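ヘルキロフ、ベルゲ棟で公開日　手持ちグリッパーによる作業収録を実演

ロボット開発のヘルキロフ（Herkirov）は9月、研究開発拠点のベルゲ棟を一般に開放する公開日を開いた。開場は午前10時、閉場は午後4時で、来場者は600人を超えた。同社がベルゲ棟の研究区画に社外の人を入れたのは今回が初めてとなる。

公開の中心となったのは、卓上の片付けや食器の移動をロボットに覚えさせる社内プロジェクト「ズルトゥム（Zultum）」の実演である。担当者が手持ち式のグリッパーを使って実際に物をつかみ、置き、その動きを先端側に取り付けたカメラで記録する。集めた記録は、ロボットアームの動作を学習させるために使われる。実演は午前と午後に分けて行われ、来場者の一部は担当者の付き添いのもとでグリッパーを握り、収録の手順を体験した。

プロジェクトを率いるピラル・エスコバル氏は冒頭の説明で、これまでに使える記録として残した収録が391件あると述べた。実際に行った収録はこれより多いが、途中で物を落としたもの、手の動きが速すぎて映像がぶれたもの、開始の合図を入れ忘れたものなどは外している。「失敗も後で役に立つ可能性はあるので、消さずに別の場所に保管しています。ただ、今の学習には入れていません」と同氏は話した。

収録の対象は、家庭や事務所で日常的に使われる品が多い。マグカップ、瓶、コースター、菓子の袋、ペン立て、折り畳んだ布などで、特別に作った模型は使わない。品物の組み合わせは担当者がその都度決める。色や形の似た物を並べる日もあれば、大きさのまったく違う物を一緒に置く日もあるという。場所についても研究室の中に限らず、会議室、休憩室、人の通る共用部などで行っている。

エスコバル氏によると、プロジェクトの初期には研究室の作業台だけで記録を取っていた。その記録で学習させたアームは研究室では安定して動いたが、隣の会議室に移しただけで瓶の手前をつかむようになった。照明と机の色が変わったことが影響したとみて、以後は場所を変えながら収録する方針に改めた。 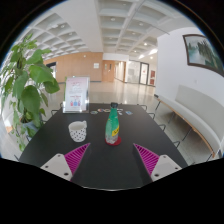
収録の担当は、オリアナ・スニガ氏とセバスティアン・ブラボ氏が交代で務めている。両氏は実演の合間に来場者の質問に応じた。最も多かったのは、なぜロボットアームを直接動かして教えないのかという質問だった。スニガ氏は、アームを遠隔で操縦する方法も試しているが、準備に時間がかかり、設置できる場所も限られると答えた。手持ちの器具であれば一人で運べるため、部屋から部屋へ移って続けて収録できる。

一方で、手持ちの器具には別の難しさがある。人の腕は無意識に楽な姿勢を選ぶため、アームの関節では届かない角度から物に近づいてしまうことがある。ブラボ氏は「慣れてくるほど手首を使ってしまいます。アームにはまねできない動きになるので、新しく入った人には最初にそこを直してもらいます」と説明した。同社では収録後に動きを計算機上でアームに当てはめ、無理のある姿勢が含まれていないかを確認している。

指先の部品についての説明もあった。物に触れる面には斜めの溝と山がついたパッドを使い、本体側の部品とは別に交換できるようにしてある。以前は平らなパッドを使っていたが、表面の滑らかな瓶を持ち上げる際に回ってしまうことがあり、形を見直した。パッドは消耗品で、摩耗の具合は収録の前に目で見て確かめる。交換の時期を決める基準はまだ定まっておらず、現状は担当者の判断に任せているという。

パッドの成形は、部品加工のディディエ（Didier）が請け負っている。同社からはフベルト・ノヴァコフスキ氏が来場し、パッドの試作品を展示した。硬さの異なる3種類が並べられ、来場者は指で押して感触を比べることができた。柔らかいものほど物になじみやすいが、重い物を持ったときに形が崩れて位置がずれる。硬いものはずれにくい半面、薄いカードのような物を机から拾うのが苦手だとノヴァコフスキ氏は述べた。現在の収録には中間の硬さのものを採用している。

体験の枠には、午前と午後を合わせて55人が参加した。希望者が多かったため、受付で整理券を配って順番を決めた。参加者はまずスニガ氏から持ち方の説明を受け、指の開閉を練習した後、自分で選んだ品を別の位置に移す作業を行った。つかむ前に一度手を止めること、置いた後もすぐに引かず、指が完全に開いてから離れることが注意点として伝えられた。

市内の工業高校に通う生徒は、マグカップの取っ手をつかもうとして何度かやり直した。「自分の手なら何も考えずにできるのに、指が二本だけだと向きを考えないといけない」と話していた。食品工場に勤める男性は、自社の工場でも箱詰めの工程にアームを入れているが、品目が変わるたびに設定をやり直しているとして、「人がやって見せるだけで済むなら、うちのような規模でも使い道がある」と関心を示した。

体験で集まった映像は、学習には使わない。参加者の声や顔が入る可能性があり、公開日の募集の際に利用の同意を取っていないためである。映像は会場の画面に表示した後、その日のうちに消去したと同社は説明している。普段の収録でも、共用部で行う場合は事前に掲示を出し、通行する人が映った部分は使用前に加工している。

午後には、学習を済ませたアームによる実演も行われた。机に置かれたカップを持ち上げてトレーに載せる作業と、瓶をコースターの上に戻す作業が披露された。カップの作業は続けて成功したが、瓶の作業では置く位置がコースターの縁にかかり、途中で担当者が停止させる場面もあった。エスコバル氏はその場で、持ち上げるときより置くときのほうが記録のばらつきが大きく、課題として残っていると説明した。その後に行ったやり直しでは、瓶はコースターの内側に収まった。

実演の後の質疑では、製品化の時期を尋ねる声が上がった。同氏は、ズルトゥムは今のところ研究段階にあり、販売の予定は決まっていないと答えた。まずは社内の休憩室で、使い終わった食器を返却棚に戻す作業を試す計画だという。人と同じ場所で動かすことになるため、アームの速度を抑え、人が近づいた場合には止まる仕組みを先に整える。

透明な容器の扱いについても質問が出た。光を通す瓶やコップは背景が透けて見えるため、映像から輪郭を捉えにくい。ブラボ氏は、窓に近い場所や照明の映り込みが強い机でも意識して収録を増やしていると述べたうえで、中身の量によって重さも変わるため、瓶は見た目以上に手間のかかる対象だと付け加えた。瓶の中身が入ったままの収録と、空の収録とは、分けて記録している。

会場の運営は、総務部門のミラグロス・バリエントス氏が取りまとめた。ベルゲ棟では共用部の通路が研究区画への動線を兼ねているため、当日は見学の経路を一方向にし、入り口と出口を分けた。昼前に体験の受付前に列ができたことから、午後は列の位置を通路の奥に移した。来場者にけがや機材の破損はなかった。

バリエントス氏によると、案内の掲示が分かりにくいという指摘が複数寄せられた。研究区画の入り口と休憩室の入り口が似ており、休憩室に入ってしまう人が続いたという。次に開く場合は床にも案内を貼る考えで、体験の枠を増やせるかどうかも担当部署と相談する。

ヘルキロフは、来場者から受けた質問のうち当日に答えきれなかったものについて、回答をまとめて自社のウェブサイトに載せるとしている。次回の公開日の時期は未定。学校や事業者など団体での見学は別に受け付けており、希望する場合は総務部門への事前の申し込みが必要となる。見学の内容は収録の予定によって変わり、アームの実演を見られない日もある。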